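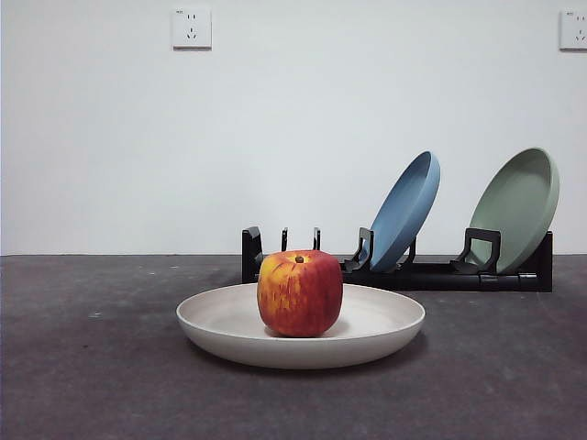
Coming Home to Stirside: What Helps People After Jail?
Student project report by Harriet Gallagher

Print this page | E-mail this page

When I signed up for the community research class I thought I would write about something easy, like parking. Then my aunt, who drives the early bus out of Gileck, told me over dinner how many of her first riders are people who have just been let out of the county jail with a paper bag and a bus pass (and sometimes only the bag), and I couldn't stop thinking about it. So my question became a plain one: what happens to a person in the first month back in Stirside, and what do they say would have made it go better?

I began with the county's own release log, which the clerk very kindly let me read in the back office. It listed 2,158 releases for the year. The log gives a time of day for each one, and I was surprised by how many people walk out late in the evening, well after the last bus has left. It says nothing about where anyone goes next, so I needed to ask.

I talked with 20 people who had been home for less than a year. Most of them I met through the Coltell reading room, where there is a weekly drop-in hour, and a few called me after seeing my card on the board at the laundromat. I promised not to use names, and I have kept to that. I did not ask what anyone had been locked up for, although several people told me anyway, and at some length!

I had guessed that jobs would come up first. They did come up, but 11 of the people I talked with brought up identification before anything else. Without a current ID you can't sign a lease, cash a check or fill out most hiring forms, and replacing one means a trip to the county office with papers that are often in a box at somebody's old apartment. One man told me he had gone back four times and had been sent home each time for a different document.

Housing was the next big worry. The Yeon program holds two rooms for people just released, and everyone who had stayed there spoke well of it, especially of the evening supervisor, who helps with forms. The wait for a room is long, though, and several people slept on a cousin's couch until the cousin's landlord found out.

I should be fair about the limits of all this. People who come to a drop-in hour are probably doing better than people who don't, and I only heard from two women. I would love for someone in next year's class to pick that up.

My suggestions are small. The jail could start ID applications before release, and evening releases could be matched to the bus schedule. I sent both ideas to the county in June and am still waiting to hear back.

Contact the class office | Copyright Stirside Community Research Class | Back to top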